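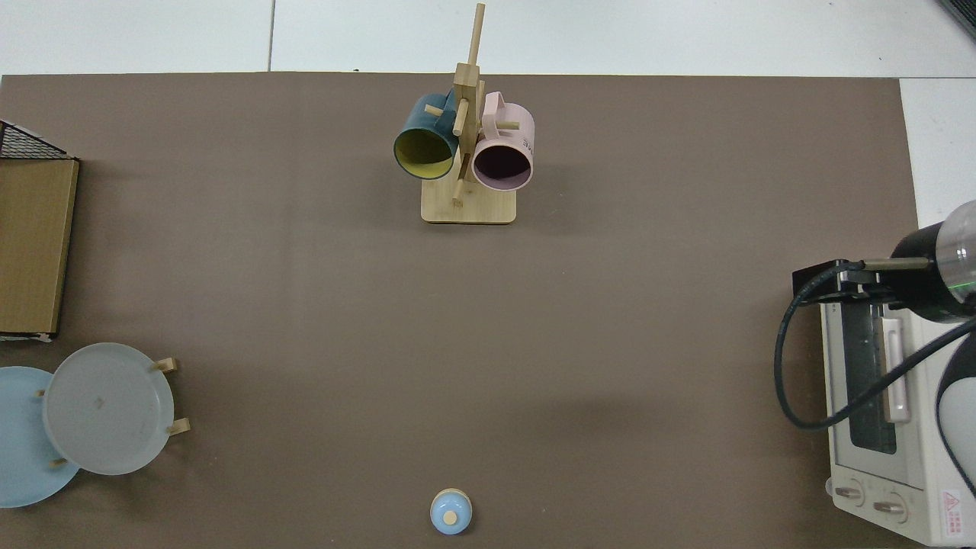 Every few years the housewares business decides that we own too much, and then sells us something to fix it. The current version is the capsule kitchen, which takes the idea of the pared-down wardrobe and applies it to plates. Evcombe, a home goods chain that until recently was pushing dinner sets with 40 pieces in the box, now tells its customers to live with 16. The usual emblem of the whole business is a mug tree with two mugs on it, say a dark teal one with a mustard-yellow inside and a pale pink one with some lettering, hanging by their handles from plain wooden pegs. It looks restful. I have a cupboard with 11 years of mugs in it and I can feel the pull.

But try living that way past breakfast. I did, for most of November, with everything else boxed up in the hall closet. Two mugs is fine for two people who wash up after every cup. By four in the afternoon at my house both were in the sink, and I was drinking tea out of a measuring jug. Then my sister-in-law came by with her kids and the box came out of the closet.

The people selling the idea have an answer for this, and the answer is usually a purchase. Lachance, a consulting outfit that charges $100 for a video call about your cabinets, sent me a follow-up list after mine. It suggested I donate my glasses and get a stackable set from Gendmont. The Gendmont glasses are nice enough. They also do the same job as the ones I was told to give away, and mine were paid for a long time ago.

I asked Turkis, the thrift store at the end of my bus line, what happens to all the dishes people shed. The woman at the back counter pointed to a wall of them. They get about 100 mugs in a slow week, she said, and most go for small change or don't go at all. January is the worst. In spring some of the same customers come back and buy bowls.

None of this makes clutter a virtue. I got rid of a fondue set and three lids that fit nothing, and I don't miss them. A drawer that closes is a good thing to have. What I doubt is the promise attached to it - that the right number of forks will make you calmer, or free up your Saturdays. I kept notes, and I spent more time washing dishes that month than in the two months before it.

The fondue set is at Turkis, if anyone wants it. The forks are missing.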